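Skarato Community Help
Home | Browse | Arms & Grippers | Mobile Bases | Sign in

We use cookies to remember your login and preferences. Accept | Manage

Gripper slides along the chrome rim on a washer door

Sorcha Cronin
Hi everyone! I look after a laundry cell at Brennan: one arm on a mobile base, two matching front loaders side by side, baskets on the floor. I love this little cell, and it has done 600 door cycles since April, but lately the jaws skate on the door rim. It's a thick polished chrome ring and the jaws are bare metal. When they slip, the arm carries on through its arc and finishes in empty air with the door still where it was. Grip force is at 88 percent, and I don't want to go higher because I can already see fine scratches. Would pads help, or is my approach wrong? Picture attached, with the jaws down at the lower left of the rim.

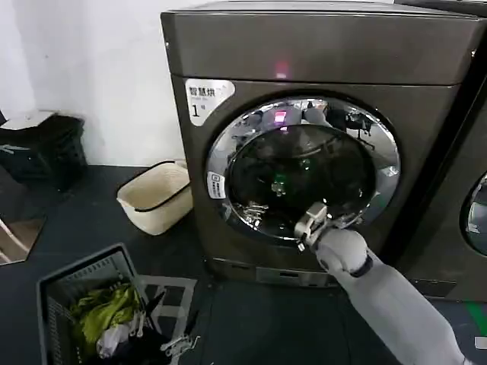
Filed under: Arms & Grippers > Contact and grasping

Fiachra Conneely
Great setup, I'd love a cell like that! I think you have two problems tangled together, so take them one at a time.

First, where you touch. I can see hinge and latch hardware low on the left of that rim. Open the door by hand and work out which side it swings from. If you're pushing near the hinge side you have hardly any leverage, and no pad will fix that. Teach a new contact point as far from the hinge as the arm can comfortably reach, and check that the elbow stays clear of the second machine all the way through the swing.

Second, the jaws. Yes, put pads on! I use silicone strip on mine:

Power off the arm and support it before your hands go near the jaws.
Clean the jaw faces with alcohol and let them dry.
Stick the pads on flat, then trim any overhang so it can't catch in the door gap.
Teach the closed position again, as the jaws are thicker now.

Then drop the force to where it just holds, and come up slowly. Mine get swapped every 900 cycles – they go shiny before they tear, so look for that.

Kevin Nic Giolla
try rubber bands. worked for me

Pádraig Quinlan
Agree with Fiachra on the pads. One more thing to look at is your vision, if that's how you find the door. Chrome throws back bits of the whole room and my depth camera hated it. I ended up locating the machine from the flat front panel and using a fixed offset to the rim, and the misses dropped right off. It was such a good afternoon when that finally worked! Also wipe the rim. Softener film is slippery stuff – I do ours whenever I clean the filter.

Contact | Community rules | © 2019 Skarato | Back to top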